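Home | Clubs | Interviews | Archive | Contact

Valbona Stoyanova has heard the pitch for the Tudent project and still isn't sold. The club's students work a hairbrush and a cup with a gripper in each hand, and the recordings are meant to teach an arm the same job. "They say 294 runs by August," she told me. "I asked what happens if you hand it a comb. I got a long answer." 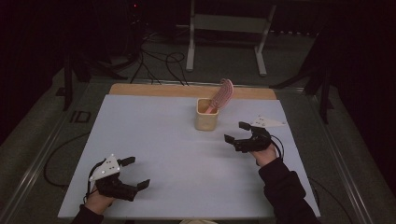
Dinesh Rathore thinks that is unfair, and that a school club should be allowed one dull object done properly before anyone brings up combs. Stoyanova let him finish. "Fine – but then don't put 'household robot' on the poster."

She is no kinder about the equipment. The finger pads look chewed, and she wonders what a ragged edge does to a grip.

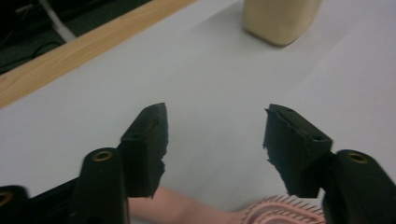 What would convince her

"A test they didn't design," she said. "Move the cup. Let a stranger set the table." The club's own figure is 76 percent, from a trial of 15 students. I asked if that was bad. "I don't know, and neither do they." 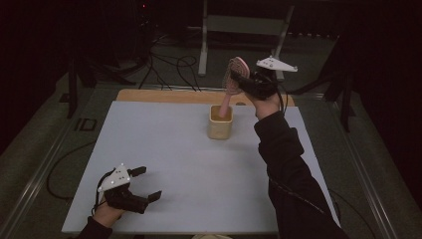 The brush in the cup, held by the right-hand gripper.

Would she let her own students join? She took a while over that one. "Yes. They'd learn patience – almost 4 hours of it a week. I just wouldn't promise them a robot."

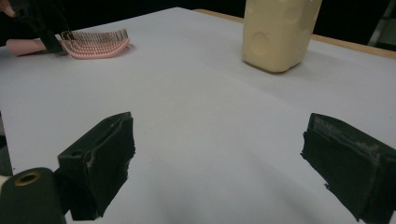
Brush and cream container on the far half of the table.

She plans to visit again in August, and she is bringing the comb.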